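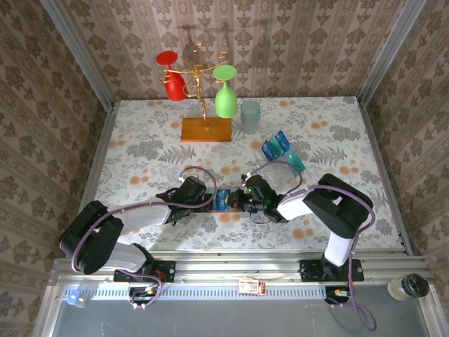 About Gutside Handball Club

Gutside is a handball club. We mean the indoor sort, with seven a side, two goals and a ball small enough to throw very hard at somebody you like. If you were hoping for the one where you slap a ball against a wall, you want the sports hall in Endau, where they are very nice about it and will tell you the same thing about us.

We play in blue and white. The blue has changed slightly each time we have ordered shirts, so a full team photo looks like a paint chart.

How we started

The club was set up by Vasilis Radonjić, who had played in goal for Vidmar's second team and moved here for work without checking whether anyone in the district had heard of the sport. He put a card up in the leisure centre asking for players. The first replies came from two basketball players, a retired cricketer and a man who wanted to sell him a boat.

The cricketer is still with us and has the best arm in the club. Vasilis coaches the first team and no longer plays, except when he does.

For our first two seasons we trained on a badminton court, which is a good deal smaller than a handball court and gave us a style of play other clubs have described as "close". We now have the main hall at the Vuvita Centre, with proper markings and goals that stay up.

Our teams

We run a men's side, a women's side and a mixed development squad for people who have never touched the ball before. The women's side is the good one. They finished second in the regional league last season and would like it known that they beat the team that finished first, both times, by margins they will supply on request.

The men's side finished seventh. There was some discussion of how many teams were in the league and we have decided to leave that off this page.

Juniors start at 7 years old. They play with a softer ball on a shorter court and are noticeably better than the adults at listening to the referee. Junior sessions last an hour. Parents are welcome to watch from the balcony, and to keep their tactical advice up there with them.

Training and matches

Adults train on Tuesday and Thursday evenings. Bring indoor shoes with pale soles, water, and a shirt you don't mind being held by. We have balls, bibs and a very large first aid box.

You don't need to be tall. It helps, as it does with shelves, but our left wing is the shortest player in the division and was top scorer with 30 goals before she went off to get married in January.

Home matches are free to watch. The hall has seating for nearly 20 people on the balcony and standing room for as many more as can agree about it. Tea is on sale at half time and the cake depends on who is injured, as that is generally who bakes.

What it costs

Your first two sessions are free. After that you pay by the month, with a lower rate for students and anyone out of work. If the money is a problem, speak to Vasilis quietly and it will stop being one. Running the club cost us £935 more last year than the year before, nearly all of it hall hire, so if you own a business and have always wanted its name on the back of a tired goalkeeper, please get in touch.

Our friends in Vidmar

We are twinned with Vasilis's old club, which is to say that they come here every other summer and win, and we go there in between and lose. The trophy is a brass fish. It has never been to Gutside for longer than a weekend, when they left it under a seat on the coach and we posted it back.

Come and have a go

Our next open session is on Sun 10 October in the main hall, starting at two. Come in by the side entrance, as the front one belongs to the swimming pool and they will try to give you a wristband. Under-16s need an adult with them to sign the form. Ask for Vasilis at the desk, or follow the shouting.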